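Jewelry Care and Storage, Week 2 Handout
Sorting and Putting Away

Okay, so last time we got through polishing and I promised we'd get to the part people skip, which is where the stuff goes afterward. Bring your own box on Wednesday if you have one! Any kind is fine. I've got a Flovholm tray and an old Hurberg case to lend out if you don't.

First thing, empty everything onto a towel before you sort. Everything, even the compartment you think is fine. Then make your piles: chains, rings, earrings, and a pile for loose bits (jump rings, clasps, backs). I give myself 20 minutes for this and I set a timer, or I end up trying things on.

Chains go in the long compartment. Lay them down the length of it and close the clasp before you let go — an open clasp will grab the next chain over and then you're picking at knots with a pin. Heavier rope chains can share a space with each other, but please don't put a fine chain in with them.
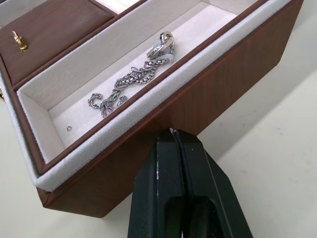 Now, the loose bits. A jump ring on white velvet is easy to spot, and on a dark lining you may never see it again, so check the corners with a fingertip. Put each one in a little zip bag with the piece it came from. If you don't know what it came from, it gets its own bag and a question mark.

A word on oxidized silver, which came up in the Conceição reading. The dark color down in the recesses is usually there on purpose. Wipe the high spots with a dry cloth and leave the rest alone. No dip! I ruined 2 bracelets that way.

For the lining, a soft dry brush, short strokes, all in one direction. Faux leather gets a barely damp cloth and then a dry one.

For next week: sort one box at home, write down what you found loose, and read the Trimico sheet up to page 40.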